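What the arms changed for the rest of us

I have worked in equipment hire for most of my adult life, the last stretch of it at Todura, and I want to make a case for something that people in my line of work usually grumble about. We have had robot arms at the returns bench since June, and I think they are the best thing to happen to that room in years. I say this as someone who was dead against them in the spring.

If you have never worked in party and events hire, the returns bench is where everything ends up after the weekend. Microphones, stands, games sets, dice, card shoes, raffle drums, the lot. It goes out on Friday neat as a pin and it comes back looking as if somebody shook the van. On a busy Tuesday we take in 121 cases, and every one has to be opened, checked, put right and shelved before the next booking wants it. Casino nights are the worst of the lot. A chip set has to go back by colour, every column full, or the customer rings up in the middle of their do (and quite right too).

I did that job by hand for years. So did Rhodri Rees, who taught me, and who could sort a full case of chips while telling you a long story about a marquee. It's skilled work, whatever anyone says, but it is also the same small pinch of finger and thumb all day long, and by the afternoon your hands ache and your mind has gone off somewhere without you. 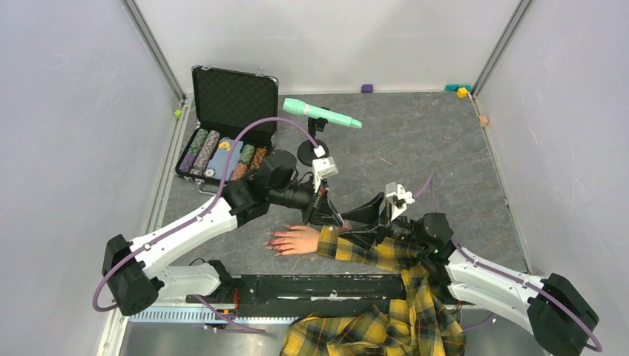 When the manager first told us, I pictured a big cage with a flashing light on top and three of us gone by the autumn. I wrote a rather pompous letter about it. What we got was a pair of arms on a bench and the news that somebody would have to show them how the job was done. And who knew how the job was done? We did! Suddenly people from upstairs were coming down with notebooks to ask Rhodri why he always does the dark colours first, and he had an answer, a good one, to do with how the light falls in the tray. I had sat beside him all that time and never thought to ask.

I can't tell you how much that did for the mood of the place. We had been the room at the back with the bad radiator. Now we were being asked what counts as a chipped edge and what counts as wear, and how you tell a loose mic clip from one that is only stiff, and our answers went into the thing. I found I had opinions on foam inserts. Strong ones.

The arms are slow, I should say. Rhodri can still beat them on a chip set with time left over to put the kettle on. They drop things, and they get muddled when a case comes back with somebody's car keys in it, so one of us has to be on hand all day. But they don't need to be fast to be useful. They plod through the dull middle part of the work, and we get to do the parts on either side of it. I spend mornings on repairs now, which I always wanted and never had the hours for. Last month I mended 30 microphones that would once have gone in the skip, and I am prouder of that than I probably ought to be.

I know it doesn't go like this everywhere. A friend of mine was at Brultari when they brought machines into the packing hall, and the staff found out by walking in one morning and seeing them there. Nothing was asked of anybody. Hours were cut before the things even ran properly, and the people who could have put them right had already been let go. She is still cross about it and so am I. The machines may well have been every bit as good as ours. What went wrong there went wrong in an office.

So if your firm is thinking about it, I'd push hard for a few things. Get it in writing that the hours saved come back to the room in some form, whether that's training or repairs or just a proper lunch. Ask who will do the teaching and whether they'll be paid for it, because it is tiring work and it's worth money. We got an extra 100 pounds a month for anyone who trains the arms, after a bit of a fight, and I think it should be more. And keep doing the job by hand now and then. We each take one set a week the old way, so the knack stays in the building.

There are 700 games sets in our stores and I must have handled every one. I used to think of that as time I wouldn't get back. These days a new starter asks me how to seat a column of chips so it doesn't slump, and I show them, and then the two of us go and show the arms, and some days the arms even get it right before tea.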